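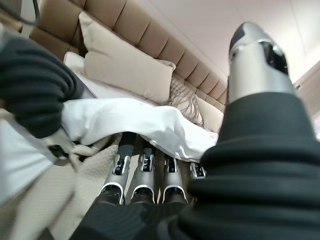 Housekeeping Assistants (Bed-Making and Linen)
Ridport Residence, Ornusberg

Clurkex Accommodation Services invites applications for 2 permanent posts in the housekeeping department of Ridport Residence. The residence has 140 guest rooms and its own linen store, shared with the smaller house at Lill.

Main duties

Post holders will strip and make beds, straighten and smooth sheets, and return used linen to the store at the end of each round. They will report torn or stained items to the Head of Housekeeping, Gintarė Vītola, and keep a written record of linen issued to each floor. At busy periods – chiefly in June – they may be asked to work at Lill, for which travel is paid.

White bed linen is used throughout both houses. Sheets are to be laid flat, with creases drawn out by hand towards the sides before the corners are tucked in. 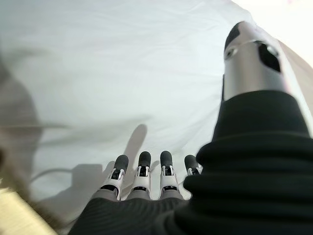 Requirements

Applicants should be able to stand and bend for most of a shift and to follow written instructions in English. Previous experience in a hotel, hospital or care home is welcome but is not essential. Training is given during the first month by a senior member of the department.

Terms

The posts are full-time, on a rota that includes weekends. Uniform and meals on duty are provided. A staff room in Ornusberg may be rented on request, subject to availability.

How to apply

Applications should consist of a short letter and the names of two referees, quoting reference 867. They should be addressed to Kristaps Ķēniņš, Personnel Office, Ridport Residence, and must arrive by October 18, 2023. Shortlisted applicants will be invited to an interview and a short practical exercise in bed-making. Applications received after the closing date will not be considered.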